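Township of Drirow
Board of Supervisors - Minutes of the Regular Meeting, June
Reading time: 3 min

The meeting was called to order at 7:00 p.m. All five supervisors were present, two of them by 7:00 p.m.

Minutes of the previous meeting were approved after one correction. The word "pubic" on page 2 was changed to "public." The solicitor asked that the correction not be read aloud again.

PUBLIC COMMENT

A resident of Erkener Road asked when the culvert by the old feed mill would be replaced. The chair said it was on the list. The resident asked to see the list. The secretary will look for the list.

A second resident spoke in favor of shorter meetings for nine minutes.

OLD BUSINESS

Truck traffic on Erkener Road. The board returned to the proposed weight limit, tabled in April and again in May. The engineer's study recommends a 20-ton limit between the township line and the bridge. A representative of Stodia Aggregates said the company has always been a good neighbor and that its drivers use Erkener Road only when necessary. Several people in the audience offered to list the necessary occasions by time of night. The chair asked for order and mostly got it.

The solicitor explained that the limit needs an ordinance, that the ordinance needs to be advertised, and that the advertisement must run before the vote and not after it, as happened with the burn ordinance. Motion to authorize advertising, seconded, carried 4-1. The supervisor voting no said he supports the limit but would have liked a different number. He did not give the number.

Salt shed roof. One bid received. It was opened, read, and passed down the table in silence. Motion to reject and rebid, carried unanimously.
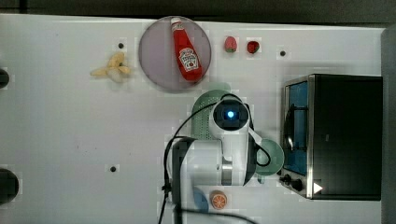
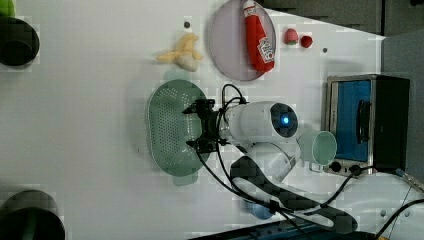 White tabletop with the robot arm, two views. The plate is in both, the green colander in both.

NEW BUSINESS

Yimyam drive-through. The owners of the Yimyam ice cream stand requested a waiver of the stacking requirement, which calls for room for eight cars. Their plan shows six. The planning commission recommended denial by a split vote, then attached a letter saying the stand is very popular and it hoped something could be worked out. Discussion followed on how long a car is. The applicant agreed to move the menu board toward the rear of the lot and come back with a new drawing. The applicant granted the township an extension of time in writing, on the back of the agenda. The solicitor accepted it with visible effort.

Parking at the ball field. Complaints have been received about cars on the grass during evening games. The roadmaster suggested boulders. A supervisor asked what the boulders would cost and was told the township already owns them - they were bought for the last parking problem. Motion to place boulders along the third base side, carried unanimously.

Meeting room chairs. The board has 28 folding chairs, and the audience had opinions about most of them. Referred to the budget workshop in the fall.

REPORTS

Roads: Line painting is finished except on Mill Lane, where the line now goes around a parked camper. The roadmaster will speak to the owner of the camper and to the painting contractor, in that order.

Zoning: Permits were issued for a deck, two sheds and a pool. One violation notice went out for a fence that its owner describes as a hedge.

Treasurer: Report accepted as submitted. Bills approved for payment, with the copier invoice held back until the copier works.

EXECUTIVE SESSION

The board recessed at 8:50 p.m. to discuss a personnel matter and returned at 9:15. No action was taken. The audience by then consisted of the resident who favors shorter meetings.

ADJOURNMENT

Motion to adjourn, seconded by three supervisors at once. Carried unanimously at 9:17 p.m.

Respectfully submitted,
Township Secretary

The list mentioned under Public Comment has been found. The culvert is not on it.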